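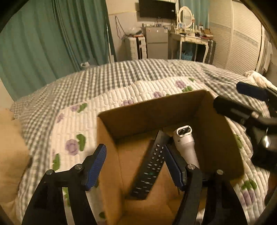 Hafiz Ngui wrote in to say that his drawer of spare remotes, chargers and small gadgets had reached the point where he bought a new charger because he couldn't find the old one, and could we please cover how to sort the lot in one evening. The method below takes an evening if you keep moving.

What you need

A table you can leave covered for a few hours
Three open boxes
Masking tape and a marker
Fresh AA and AAA batteries, two of each
A notebook or a sheet of paper

Step 1: Bring everything to one place

Go through the house and collect every remote, charger, loose cable and small appliance that isn't in regular use. Check the TV stand, the kitchen drawer, the nightstands and the coat closet. Don't sort while you collect.

Step 2: Take out the batteries

Open each battery door and empty it. Old alkaline cells leak, and the white crust they leave will eat the contacts. If you find crust, put on gloves and wipe it off with a cotton swab dipped in white vinegar, then go over it again with a dry one. Leave the door open for an hour before you put anything back in.

Put a strip of tape over the ends of any 9-volt or lithium battery before it goes in the recycling bag.

Step 3: Test

Put fresh batteries in each remote, one at a time. Most remotes send infrared light, and many phone cameras will show it as a pale purple flicker. Point the remote at the camera, press a button and watch the phone. If the back camera shows nothing, try the front one. Some remotes use radio instead and won't show up this way, so try those with the device itself.

Plug in anything with a cord and run it for a minute. Rechargeable items may need a few hours on the charger first - set those aside and come back to them after dinner.

Step 4: Match and label

Tape each charger to the thing it charges, or write the name on a piece of tape and wrap it around the plug. Check the voltage printed on both before you decide they belong together. A plug that fits can still be the wrong one.

Step 5: Fill the boxes

Box one is for things that work and get used. Box two is for things that work but could go to someone else. Box three is for recycling. Kartini Tambunan keeps a fourth for cables she can't identify, with the month written on the side, and empties it a year later. Hers says May.

Step 6: Write it down

List what is in box one and tape the list to the lid. Store it somewhere dry, between knee and shoulder height. In Clirthorpe the recycling depot takes small electronics at the side gate until 4 p.m. Elsewhere, check with your town before you load the car.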